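Wooden dish rack – how do you keep plates from tipping?

Posted 28 May 2020 by Melaniia Tkachuk

Small wooden rack, slatted. Plates lean all over. Also is a mug tree worth the counter space? Kitchen is tiny.

Kuo-hua Ko
Big plates at the back, small ones in front. Mine did the same untill I switched.

Genji Fujimoto
Skip a slot between plates – they dry faster too. Mug tree yes, get one with a heavy base. Rack and mug tree, then the tray side:

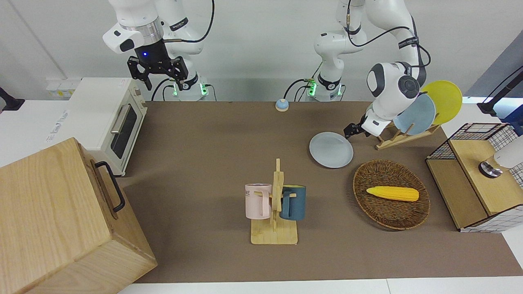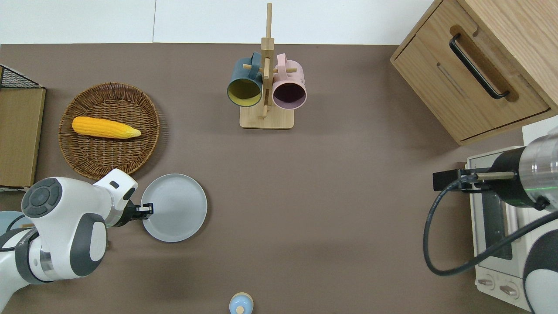 Oh and wipe the slats weekly, wood gets musty. Stand it on end over night. Had mine 7 years, re-oiled it 2 times, still fine. Dont put it in the dishwasher.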